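3.2 Wear on shared storage in small workplaces

Sites were visited in April, 4 in all, two of them in Horevwood. Staff filled in a short form at the end of each shift: what was put away, where, whether it was easy to find again. 1,197 forms came back usable. A further batch from Destau had no shift marked and was left out (see Nechyporuk's notes, section 2). Most people wrote very little. "Fine" or "same as before" were the commonest answers, which made coding quick but thin.

Condition of the storage itself was scored by eye on a scale of 1 to 7, where 7 is as new. Melaniia Nechyporuk did all the scoring so no check between scorers. Scuffs, stains and lost paint were scored together. In hindsight they shoud have been kept apart, as stains bothered staff far more than scratches did.
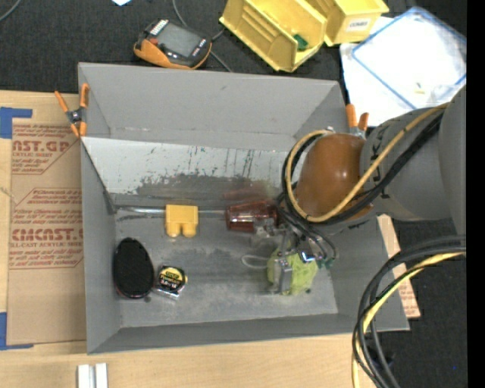 Figure 3. Grey open bin on a wooden tabletop. Scraped paint on the sloped panel below the back wall; scuffs and darker stains on the floor.

Score and tidiness did not move together. Low-scoring storage was used just as often, and at Koval slightly more, mainly by longer-serving staff who had their own habits and kept to them. Newer staff picked whatever was nearest the door. Same pattern at Jarex, weaker on late shifts, when fewer forms were filled in anyway.

Labels mattered more. Where the label named one kind of item, things went back to the right place. Where it said "misc" or "other" they mostly did'nt. Handwritten or printed made no difference that we could find. Label height not recorded at Horevwood, so left out of Table 4.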